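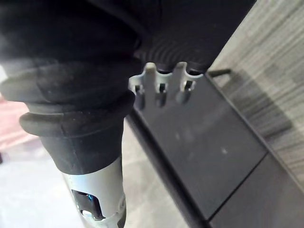 Facilities Support, Pircombe Site
Ticket 51: Slotted metal brackets, supply and storage
Opened: 2020-04-13
Status: Pending supplier reply
Priority: 3

Issue reported
The Asbridge workshop reports that small slotted brackets from the latest Hollmann delivery do not seat fully in the mounting rail. The delivery consisted of 1,000 pieces in 2 cartons. Brackets from the previous order fit the same rail without difficulty.

Steps taken
The rail was cleaned and checked against the drawing. No fault was found.
Brackets from each carton were tried in the rail. Those from the first carton fit correctly. Those from the second stopped short of the shoulder.
The second carton has been labeled "Hold" and moved to the lower shelf in the parts store. Staff are asked not to draw from it.

Handling note
Work surfaces used for small metal parts should be wiped with a dry cloth before each fitting check. Dust should also be cleared from the rail.

Supplier contact
Hollmann has been asked to confirm the slot spacing for the second carton and to state whether replacements can be sent directly to Dreltiscombe.

Next action
Stores to update this ticket when the supplier replies. The held carton is to remain sealed until then.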